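Our course at Samivberg has come to the part I was waiting for since the first lesson. From 2nd March every group must show one household task with two robot arms, and my group took laundry. I will write here how it goes, for the people who asked me after the last thread.

First, the rules. The robot must learn from us. We move the arms ourselves by remote control, the computer records it, and the recording is called an episode. Each group must bring 80 good episodes before training is allowed. A bad episode you can delete, but the hour you spent on it does not come back.

I thought the folding would be the difficult part. But before you can fold, you must take hold of the cloth, and a soft thing does not have one correct place to hold it. In our textbook there are only blocks and cups.

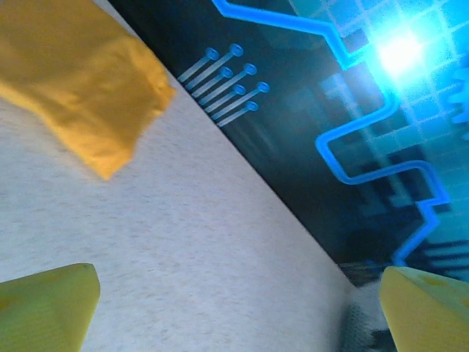
The other thing I had to learn is patience with my own hands. When I drive the left arm well, I forget the right one, and it goes slowly to somewhere I did not want. My partner says I drive like a person who is eating soup and writing a letter together.

We tried to split the work, one arm for each person. It was worse. Two people have two opinions about when to pull. So now one person drives both arms and the other one says "stop" when it is necessary - this job is also tiring.

The software we use is named Samari. It was written by older students, and the help page has one sentence. If you press save before the arms are back in the start position, the episode is marked as failed, even if the folding was beautiful. I lost four in this way before I wrote it on my hand.

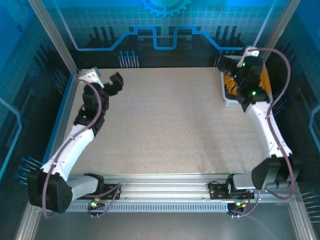

Many of you asked why we don't simply write a program with fixed positions. We did try it, in the first week. It works when the shirt lies exactly as you expect, and a shirt does this one time only.

Small tip for the next group: change your driver after a short time, also if he says he is not tired. We compared our episodes and the late ones are full of small corrections. The model will learn these corrections too, and then it shakes like we did.

Sleeves are still my enemy. If somebody has a good method for sleeves, please write.

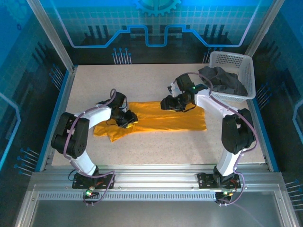 Pathirana answered under my last post that in the Brevville club they leave the sleeves for the end, and first pull the whole shirt flat from two corners. They needed 100 episodes before it became reliable, and half of those they recorded again.

Thank you, I will try the two corners tomorrow. We are still far from our 80, so it is not too late to change the method. The old episodes we will keep in a separate folder, in case the new way is slower.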